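Giving an Old Box Another Go: My Small Furniture Project Report
Submitted for Everyday Objects and Repair, Steltedlow
October 2, 2019

Why I picked this

When we got the assignment sheet I figured I'd do a chair like everybody else. Then I remembered the little wooden cabinet I bought at the Shezi thrift store in June, the one I'd been moving from one shelf to another all summer without ever dealing with it. It cost me 20 dollars, it had one drawer, and I liked it a lot more than it probably deserved. So that became my project!

The question I set myself was pretty simple: can you take a small used cabinet with a drawer, figure out how it was put together, and decide what to fix and what to leave alone? We were allowed 2000 words of notes in the project log and I used way too many of them on the handle (more about that later). The course asks for one object, a list of what's wrong with it, a plan, and an honest write-up, and I've tried to keep to that order, though I wander a bit.

Setting up

I worked on the gray speckled countertop in the Curneck building. My first idea was to use the floor, but my knees voted against it after one evening. The counter was a much better height, and since the stone is smooth you can slide a small piece of furniture toward you without lifting it. The bad part is that anything hard can get scratched on it, or scratch it, so lay down a towel if you're going to be pushing things back and forth a lot. I didn't have one with me the first time and I was nervous the whole evening.

I'd also say wipe the counter before AND after. On a speckled surface you can't see crumbs or bits of wood until your sleeve is in them.

Looking at the drawer

I spent most of my first session on the drawer, mainly on how different it is depending on which side you look at. From the front it's dark reddish-brown with nice grain, very serious looking. Then you get to the side and it's pale unfinished wood, almost cream. I knew in theory that furniture makers put the good finish where people look and save it everywhere else, but I'd never really paid attention to it on something I owned.
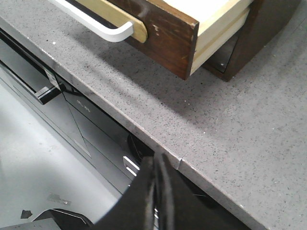 The wear was the next thing on my list. The front has light scuffs, plus a few chipped spots where the paler wood comes through the finish. I went back and forth on these for days. My first plan said "sand and restain the whole front," and I even priced the stain. Then I read back through our class notes and the bit about doing the smallest repair that works, and I started to think sanding a whole panel over a few chips was overkill. There's also the matching problem - if the front ends up a different brown from the cabinet, it'll look worse than the chips ever did.

So the new plan was touch-up only, with a small brush, and only on the chips. The scuffs stay. I'm fine with scuffs.

The handle

OK, the handle. It's a white metal bar, and it sits on a pale yellow wooden backing plate with rounded ends. White on yellow on dark brown is a lot of colors for one drawer! I asked three people in my section about it and got three different answers (too bright, perfect, and "is it from a kitchen?"). I had a plain brown knob in my parts box that I could have used in its place.

I decided to keep the white one. Partly I'd gotten used to it, and partly swapping it would mean dealing with the holes and the backing plate, and I'd be making new work for myself on a thing that does its job. My hand fits around it. If I were doing this project to sell the cabinet I might decide differently, but it's going to sit in my room and hold chargers and stamps.

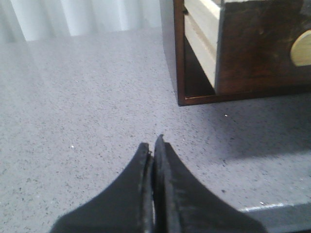
One practical thing I learned about working on something this size is that you need more clear counter than you'd think. I kept starting with all my stuff spread out - rags, brush, tape, my sandwich - and then having nowhere to set a part down. By the third session I'd made a rule that everything not being used right then goes on a chair. It sounds fussy but it saved me so much shuffling. Light matters too. The counter has a white curtain behind part of it, and I got in the habit of turning the cabinet to check the finish from a couple of directions, because shiny dark wood can hide a lot when the light bounces off it.

The cabinet itself

The outside is where I changed my mind the most. I'd been thinking of it as one plain brown box. Once I sat down to sketch it for the log (the sketch is terrible, please don't grade the sketch) I had to admit it's more interesting than that. There's a wider upper part with the warm reddish finish and dark streaks in the grain, and under it a base that's set back a little and is so dark it's almost black. A lighter brown edge runs along the sides and bottom of the base. Then there's the white panel with its rounded corner and a thin tan trim following the curve, and that trim is my favorite part of the whole thing. I practiced my cleaning on the base first so that I wouldn't make my beginner mistakes near it.

For cleaning I used a barely damp cloth and then a dry one, and that was all. I'd bought a bottle of Inine wood polish and never opened it. The dark surfaces were plenty shiny already, and every fingerprint shows on them as it is. If you take on something with a finish like this, keep a dry cloth in your back pocket and accept that you'll be wiping it every time you touch it.

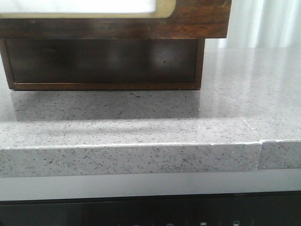 What I'd do differently

I'd write the list of problems before the list of supplies. I did it backward and bought stain and polish I had no use for, so my budget page is a bit embarrassing. I'd also draw the cabinet on day one. I noticed more in that one hour of bad drawing than in a whole summer of owning it.

The other thing is photos of the parts with a ruler next to them. My measurements are all in the log but they're scribbled sideways in pencil, and when I went to type them up I had to go back and measure the drawer front over again.

Where it stands now

The cleaning is done. The touch-up on the chips is still on my list, and I want to test the color on the back of a scrap piece before I go anywhere near the drawer. The handle stays, the scuffs stay, and the trim gets left alone. My full log is in the course folder under project 617, with the budget page at the back, and if anyone in the section wants a never-opened bottle of polish, come find me before class.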